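Robots and Everyday Work, Session 4 handout
Can a machine do the chores yet?
Course notes prepared by Ilse Nijs, Burasgate evening program

Last session we looked at machines that do one job in one place, such as the welding line at Vanhove. Today's subject is harder to pin down. Picking up a bottle, putting it where it belongs, and picking up the next one is work that most people learn on their first morning in a stockroom. It is also most of what we do when we put groceries away.

Start with the grip. A round, glossy plastic bottle gives the fingers very little flat surface to press against. Squeeze too lightly and it slides. Squeeze too hard and the wall dents, and then the shape the machine planned for is gone.
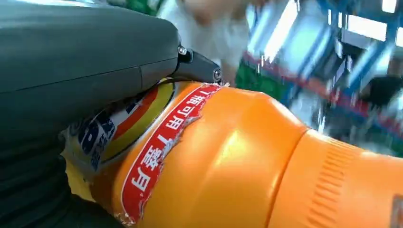
A person solves this without thinking, by feeling the first hint of slip and closing the hand a little more. Many robot hands have no sense of touch at all, or only a coarse one. They depend on cameras, and the camera's view is often blocked by the object being held.

The second problem is clutter. In a test hall, objects are often set out one by one with space between them. On a shelf or in a kitchen cabinet they lean on each other. Moving one can shift the rest, and soft packets change shape every time they are handled.

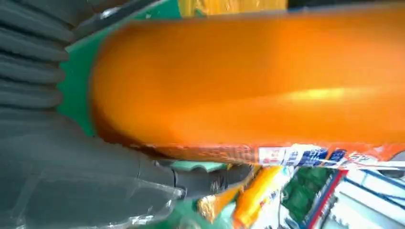

Drumura's reply to an earlier version of these notes was that clutter is overrated as a problem, and that most shops could simply space their goods better. That may hold for a warehouse built from scratch. It does not help much in a home, where the cabinet is whatever size it is.

The third problem is speed. Take the practice figures from our worksheet: a shift calls for 2,000 picks, and the machine finishes 1,168. Work out the share completed before you read on. Then suppose 253 of the finished picks needed a person to step in. Is the machine saving labor? Your answer will depend on how long each rescue takes, so state your assumption.

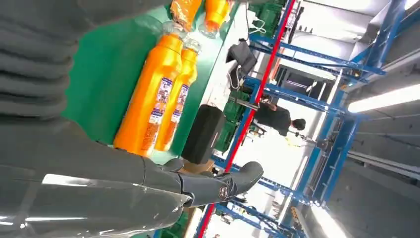
Fig. 3. Robotic hand over a green work surface with orange bottles.

A hand with fingers looks like the natural choice for chores, and it can be. It also has more joints to control and more parts to wear out. Suction cups and two-finger grippers are cheaper and easier to repair — the Stolura exercise in your packet asks you to compare the three for a single shelf of mixed goods. 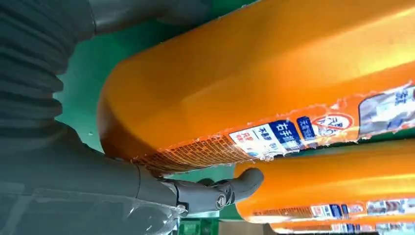
Labels and wrapping deserve a paragraph of their own. Clear film reflects light and can confuse a depth camera. Shiny plastic does the same. Two bottles of one color lying side by side may be read as a single object, and the machine then reaches for a middle that is not there.

For next time: choose one chore you do at home and write out every step, including the corrections you make along the way. Mark the steps that depend on touch. Bring the list on paper, one page at most.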